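okay so I finally did the thing and hung black fabric behind the craft table. little thread on bubble letters, pins and wrinkles, for anyone about to try it

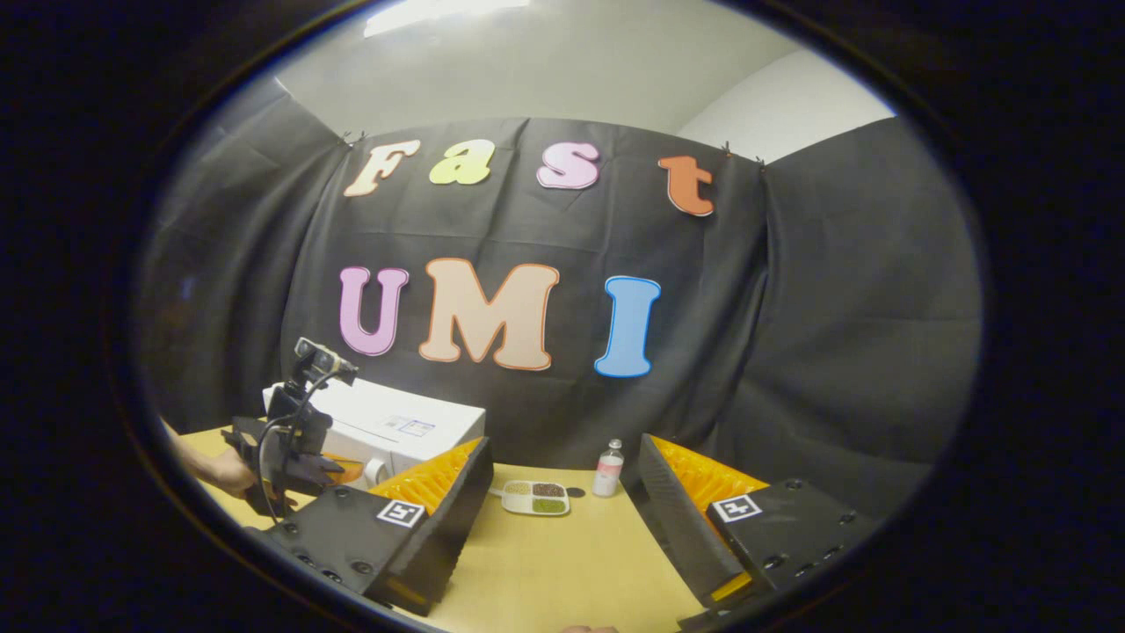

I'd been putting it off since August!! the wall behind that table was just wall, and every time I sat down to make something I'd end up staring at it. black fabric was the cheapest fix I could think of and I'm kind of obsessed now

1/ the fabric. mine is a remnant from Masson, the discount place out past Broston, nine dollars for the whole piece (they had 64 bolts on the clearance wall and I touched every single one). I wanted it wide enough to come around the sides too, so the table feels tucked in. if you're between two sizes get the bigger one

2/ no, I did not iron it. I own an iron. it's in a closet behind a suitcase. there are folds down the left and right and I've decided I like them, it looks more like a curtain and less like a school bulletin board

3/ pinning. I pinned along the top edge and it makes those little peaks where each pin is holding the weight. if you want a dead straight top you need a rod or a batten or way more pins than I have patience for. start in the middle and work out! I started at one end the first time and had to take the whole thing down

4/ okay the letters, which is what everybody keeps asking about. "Fast" on top, "UMI" underneath and bigger. seven letters, all cut out, all in that round puffy font like the stuff we used to draw on our binders in middle school

5/ colors: I went pastel-ish because on black even a pale color really jumps. cream F, yellow-green a, pink s, orange t, then a lavender-pink U, peach M and light blue I. if you only try one thing from this thread, try light letters on black. I had a dark green in the first batch and it just vanished

6/ the outlines make such a difference. a contrasting edge, usually deeper, so the blue one has a darker blue edge, the lavender one has purple, etc. I almost skipped them to save time and I'm so glad I didn't. without an edge they looked like blobs from across the room

7/ yes the t is lower than the other three. yes I know. I stepped back, saw it, went to fix it, and then thought it looked kind of bouncy and left it. my sister wants to drive over here and move it herself

8/ cutting tips, learned the annoying way: do the inside holes FIRST while you still have a big sheet to hold on to. turn the paper, keep the scissors still. and the s will take you longer than all the straight ones put together, just make your peace with it. mine took 15 minutes and I said some words

9/ somebody asked about printing vs drawing. I used a free bubble font, blew it up huge and cut from that. you can freehand it but your letters will get skinnier as you go along, mine always do

10/ the table: light tan top, nothing fancy, matte. I love a matte top for this kind of thing, there's already a big bright light in the ceiling and a shiny one would bounce it right back in my face. the tan also warms up all that black, which I was a bit worried about

11/ rule for the table is only what I'm using today. right now that's a white box lying on its side toward the back on the left, plus a couple of little things next to it. everything else went into the Tremalar drawers and I'm pretending the Tremalar drawers don't exist

12/ lint!!! black fabric collects everything. get a roller and leave it in the room. I went over mine before I put the letters up and I'd do it in that order again, going around letters with a sticky roller sounds like a bad time

13/ would I change anything? maybe bigger letters in the top row so the two rows match better. although the big UMI in the middle is my favorite part so, hmm. maybe not

14/ asked for ideas over in the Naline craft group and got a lot of votes for a string of paper stars down one side. also one vote for glitter. I am not bringing glitter near that fabric

15/ okay that's it, if you make one please tag me, I want to see everybody's wonky letters. someone already asked for the font name, I'll dig it up tonight and add it under this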